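Titwood Rehearsal Recorder: Set-Up Guide
Section 5: Recording your first band demo
Revised 23 May 2023

You've got the recorder powered up and the Pralerent software running on your laptop, so now comes the fun part: getting a whole band down in one take! Most groups come away from a first evening with at least one rough demo they want to play to everybody they know. Work through the steps in order the first time. After that you'll find your own way of doing things, and that's great too.

Before you start

Tune up, switch off phones and put fresh strings on well ahead of the session (new guitar strings drift for the first couple of hours). Make sure the memory card has room. A full rehearsal on all inputs eats space quickly, and it's a shame to lose the best chorus of the night to a full card.

CAUTION: Turn the monitor speakers all the way down before plugging in or unplugging any microphone. The pop can damage speakers and ears.

Connecting the band

1. Plug the kick drum microphone into Input 1 and the overhead microphone into Input 2.

2. Plug the bass straight into Input 3 and press the INST button above it. The light turns green.

3. Place a microphone in front of each guitar amp, a hand's width from the speaker cloth, and use Inputs 4 and 5. Pointing it at the center of the speaker gives a brighter sound, and moving it toward the rim makes things warmer. Try both! Small moves make a huge difference here.

4. Connect the lead vocal to Input 6. If you're using a condenser microphone, hold down 48V until the light stops blinking.

NOTE: Never switch on 48V for a ribbon microphone unless its maker says you can.

Setting levels

5. Ask the drummer to play the loudest part of the loudest song. Drummers love this step. Turn up the gain on Inputs 1 and 2 until the meters sit in the yellow and only touch orange on the big hits.

6. Do the same for bass, guitars and vocal, one at a time.

7. Have everybody play together for one verse and chorus. People always dig in harder once the whole band is going, so expect to bring the gains down a little.

NOTE: If a meter turns red, lower the gain on that input. Pulling down the fader in Pralerent won't cure the distortion.

Recording the take

8. In Pralerent, choose New Session and pick the Carnegie template. It names the tracks for you and adds a touch of room reverb to the headphones (the reverb isn't recorded, so go ahead and enjoy it).

9. Set the count-in to 2 bars, or switch it off if your drummer likes to click the sticks.

10. Press REC once to arm the tracks and again to roll. Let the last cymbal ring out fully before you press STOP.

11. Press MARK as soon as you hear a take you like. You can drop up to 28 markers in a session.

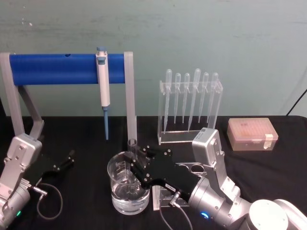 Pipette stand and clear acrylic rack on a black tablecloth.

Saving your work

12. Choose Save Session and give the song a name you'll recognize next month. "Slow one, new ending" beats "Untitled 3" every time.

13. Wait until the card light goes out, then remove the card.

CAUTION: Pulling the card while the light is on can wipe the whole session.

To share a quick mix with the band, choose Export and select Prirnidum, our online listening room. Mixing is covered in Section 6.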